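# Stulov 开放日：花瓶能拿，账还算不清

从 Bundasville 火车站到 Stulov 的厂房要换一趟公交，下车后沿着围墙走一段，门口没有像样的标牌，我跟着前面拎资料袋的人进去的。开放日从上午九点开始，我到的时候签到台前已经排起了队，队里多半是做集成的、做实训设备的，还有几位听口音是外地职校来看采购的。

我去是为了看 Trivell。春天以来，Stulov 一直在推这个套件，宣传册上写的是“面向非结构化桌面的即用型操作方案”。翻成大白话，就是一条机械臂、一只夹爪、一套采集示范的软件，再加上一份训练服务：客户自己录示范，传给他们，他们把模型训好再装回来。这类东西近来见得不少，价钱和合同的写法各不相同，能在现场看到它跑起来的却不多。所以尽管路远，我还是来了。

## 上午：讲得多，动得少

前半段在楼上会议室，讲的是市场。幻灯片做得漂亮，讲的人也熟练，但我记下来的东西很少。“柔性”“泛化”两个词反复出现，我等着听一个测试条件的定义，没有等到。有人问“泛化到什么程度”，回答是“取决于场景”。这话当然没错，放在任何一家的任何产品上都没错。

值得记的是交付方式。签约以后，7 天内到货安装，附带两天的现场培训。训练服务按示范条数计，基础档包含最多 1000 条，超出部分另行报价，报价单当场没有给。我问超出部分的单价是不是写在合同附件里，对方说附件“正在更新”。

合同期最短 18 个月。这一条在宣传册里用的是小字，印在背面，挨着保修条款。我不反对长合同，机械臂这种东西折旧慢，供应商要摊成本也说得过去。可是一个软件每隔几周就换一版的产品，要客户先绑这么久，至少该说明白：模型升级算不算在月费里？旧的示范数据能不能接着用？中途换夹爪要不要重训？这几个问题我都提了，得到明确答复的只有中间那个，答案是“原则上可以”。

“原则上”三个字，干过采购的人都知道该怎么读。

## 下楼看演示

演示区在一楼，靠里的一侧用半透明的板材隔开。工位上就是一张白桌子、一条六轴臂、一只黑色的两指夹爪，桌上摆着花瓶和一篮子仿真蔬果。讲解说，Trivell 的标准验收任务里有一类叫“带遮挡的抓取”，选花瓶就是冲着这个来的：瓶口上面全是花和叶子，夹爪要从侧面进去，找到瓶身，又不能把花压坏。

选题我是认可的。市面上的演示太喜欢用方块和纸杯，夹住了也说明不了什么。花瓶是圆柱形，表面带细竖纹，重心又被上面那一大束花抬高，两指夹爪去夹它，位置偏一点，瓶子就可能转，或者歪。叶子还会挡在手指前面。
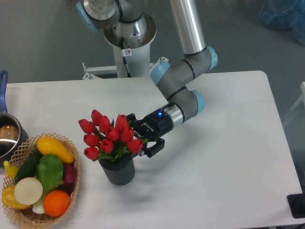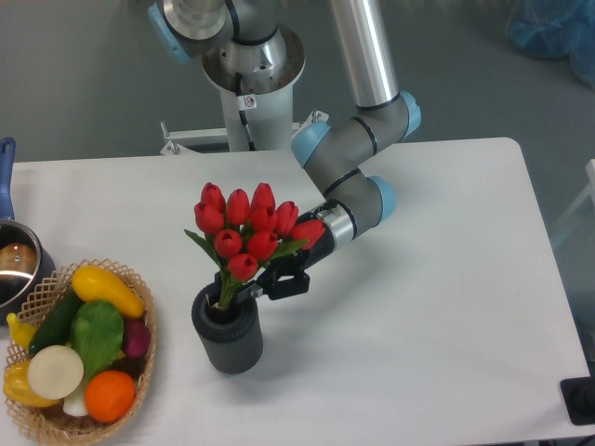
一位同去的集成商听完讲解，说他对抓取本身没有意见，只想知道花换成真的、瓶里灌上水以后，验收标准还是不是同一份。旁边另一位参观者接过话头，说他们单位去年试过 Bayram 的同类方案，验收时用的全是厂家带来的物件，签字以后换上自家的东西，表现完全是另一回事，后来补录示范的钱也是自己出的。

讲解员回答得很客气，说验收物件可以协商。我追问协商的结果写在哪里，他让我下午去找商务。

这段对话比上午的幻灯片有用得多。问题的要害就在这里：这种套件卖的是“学会一件事”的能力，可“学会”由谁来判、拿什么来判，在目前的文件里都很含糊。机械臂本身有参数，重复定位精度、负载、臂展都能写进合同，达不到可以退。训练服务没有这样的参数。客户录了示范，交上去，拿回来一个模型，模型表现不好，是示范录得差，还是训练没做好？照我看到的条款，默认是前者。

## 关于演示本身

我在工位前站了挺久，中间去喝了杯咖啡又回来。下面几点是我自己的观察和判断，供打算去看的同行参考。

**速度。** 慢。靠近花束时尤其慢，手指贴到叶子附近会明显犹豫一下。这未必是缺点，对着易碎的东西慢一点我能接受，但宣传视频里的动作快得多，我怀疑是加速播放的，视频上没有标注。问工作人员，说是“剪辑版本”。希望以后标上倍速，这是行业里最起码的规矩。

**夹持位置。** 讲解说目标是夹瓶身靠上的部位，在花的下面。这个位置离花叶最近，也最考验识别。夹得低一些会省事很多，所以我愿意给他们加一分，没有挑最容易的做法。至于夹持力，屏幕上没有显示，软件界面里据说有，要进工程师模式才看得到。对一个卖给职校和小工厂的产品来说，把力的读数藏起来，我看不出好处。

**换物件。** 我提出能不能把花瓶往桌子另一头挪，再跑一次。对方同意往旁边挪一点，但不同意大幅移动，理由是“今天的模型只覆盖这个区域”。那么覆盖区域有多大？示范要录多少条，才能把整张桌子覆盖下来？基础档的条数够不够？没有人给我一个可以写下来的答案。我请他们会后发一张曲线图，横轴是示范条数，纵轴是成功率，对方说会转达。

**篮子里的东西。** 按日程，下午有一场分拣蔬果的演示。到点以后改成了问答，说是时间安排的关系。也许真是时间关系。不过分拣正是我最想看的一项：南瓜、黄瓜、洋葱、橙子，形状差得远，又堆在一起，夹爪开合的行程和进入的角度都要不停地变，比单独对付一只花瓶更能看出训练的底子。没看到，就不评价了，宣传册上关于这一项的说法，我也暂且不引用。

**急停和围护。** 演示区在地上贴了黄线，观众站在线外，操作台上有急停。我问套件出厂时带不带安全评估文件，回答是机械臂本体有，整套工位要客户自己做。这在法规上大概站得住脚，可宣传册封面写着“开箱即用”，两者放在一起看就有点别扭。职校的老师尤其要注意，学生会围上来，评估的工作量不小，请第三方做也是一笔钱。

## 商务区的半个下午

商务区摆了几张高脚桌，纸杯里的茶很淡。我拿到了一份合同样本，只能看，不能带走，也不让拍照，只好凭记忆把几处要点抄在本子上。

数据归属写得比我预想的好：客户录的示范归客户，Stulov 有权用来“改进服务”，客户可以书面拒绝。拒绝以后月费是否上浮，样本里没有提。服务中断的赔偿以下月抵扣的形式给，不退现金。终止合同后模型能否继续在本地运行，条款用了“视授权状态而定”。

最后这一句我建议每个想签的人都拿笔圈出来。机械臂买下来是你的，夹爪是你的，示范也是你录的，合同一到期，桌上那套东西还会不会动，取决于一个授权文件。对工厂来说这是停产风险，对学校来说，就是实训室里多一台落灰的设备。商务的人听我说完，表示理解，说目前还没有客户走到合同终止那一步。产品推出才几个月，当然没有。

前面提到的验收物件，我也照讲解员的指点去问了。商务说可以在补充协议里列清单，由客户提供实物，但清单上的物件要先经过他们的“可行性评估”，评估收费，不计入月费。评估要多久、不通过怎么办、费用退不退，样本里都是空格，等着逐单填写。

和 Bayram 比，Stulov 的报价结构至少分项列得清楚些，培训也确实安排到现场。Bayram 那边我只看过文件，没有看过现场，所以不打算排名次。那位参观者讲的经历，我没有条件核实，放在这里是因为他提到的风险在 Stulov 的样本里同样找不到防范的条款。

## 我会怎么处理

如果是我手里的预算，今年不签。理由跟花瓶演示关系不大，那部分我基本满意，任务选得不偷懒，硬件也看不出什么毛病。让我停住的是服务合同。硬件可以看，可以摸，服务只有几页纸，而这几页纸里该填数字的地方太多还是空的。

一定要推进的话，我会先提下面几条，答应了再谈价：

- 验收用自己的物件，带实物去，清单和判定办法写进正文，不放补充协议。
- 超出基础档的示范单价写死，合同期内不变。
- 终止后模型在本地可继续运行，不得远程停用。
- 夹持力读数对普通用户开放。
- 先签短期试用，试用通过再转长约，试用期的费用可以抵扣。

还有一件小事。离开之前我又绕回演示区，想问问夹爪手指上的垫片多久换一次，备件怎么卖。工位那边正在收拾，工作人员说这个问题以前没人问过，他去查一下。我留了邮箱。

**补记：** 曲线图还没有收到。垫片的问题倒是回了邮件，说属于耗材，不在保修范围，价格请咨询当地代理。Bundasville 以外哪里有代理，邮件里没写，我已经又回信去问了。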